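Wanted for the Jalodness student sorting team: six people who can tell a parcel from a hand. Our software sometimes can't. Sundays, 24 weeks, no pay, decent biscuits.

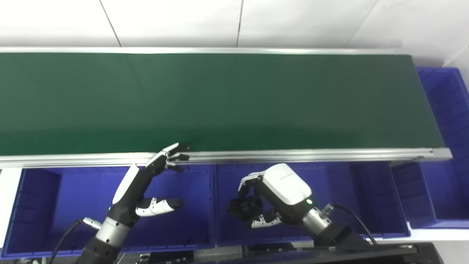
You'll be teaching Fluvau to pick things off a moving belt and put them in the correct bin. First-years welcome – Kiều Phan will show you the code. Three blue bins sounds like an easy choice until you have two hands with opinions.

Write to Han-gyeol Wi by the end of August, saying what you last broke.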